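Recording demonstration episodes on a two-arm table

Last updated: 16 Apr 2024

In this tutorial I explain how we record examples for a pick-and-place policy with two arms over one table. I suppose that your arms are already calibrated and that you can teleoperate them without fear. If not, please do this first and come back later.

What you need

- Two arms mounted above the table, each with its gripper
- One fixed camera that sees the whole work area
- The Huklow recorder, or any other tool that writes joint states and images with the same clock
- A box of household objects of different size, color and surface
- A dark, matte table top and a dark curtain

Step 1. Fix the camera and do not touch it again

Tighten all the screws of the camera mount, then mark its feet with tape. In our first set, which had 1806 episodes, the camera had moved by a small angle in July and we noticed it only at training time. We had to throw away everything after this point. Now I save one picture of the bare table every morning and compare it with the first one.

Set exposure and white balance to manual. With automatic exposure the image becomes darker each time a shiny object comes near, and the policy can learn from this change instead of from the object.

Step 2. Write the task sentence before you record

One episode has one sentence, for example "put the yellow block in the bowl". Write it in the Zidel task file before the operator takes the controls. If you write it after, you will be tempted to describe what the arm did and forget what it should have done.

Step 3. Arrange the objects

Take more objects than the task needs. The policy must see the target between other things, some of them close together and some stacked. Mix the surfaces also: polished metal, matte plastic, something that lets the light pass. Change the layout after every 2 episodes. A small change is enough, but rotate the objects too, do not only push them to another position.

Leave enough room for the fingers at both sides of the target. When this is not possible, move the neighbors and do not ask the operator to be more skillful. 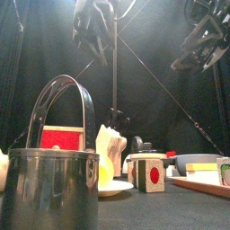

Table with a mixed layout, both arms above it. The yellow block lies on a white one, in front of the grey bowl.

Step 4. Record

Start the recorder, wait until the arms are still, and then begin to move. Work slowly and at constant speed. If the object falls, continue and pick it again, and mark the episode with "recovery". Such episodes are useful, so please keep them. Stop the recorder only when the gripper is open and away from the object.

Step 5. Check the same day

Play each episode at double speed. Delete it if an image stream has a gap or if the sentence does not agree with the motion. Our target is 1000 good episodes for one task. With fewer, our policy was confused by reflections on metal.

Copy the checked episodes to a second disk before you clear the first one.

Related pages

Calibrating two arms to one table frame
The Zidel task file: fields and common errors
Huklow recorder: what to do when the clocks drift
Simstead: replaying episodes in simulation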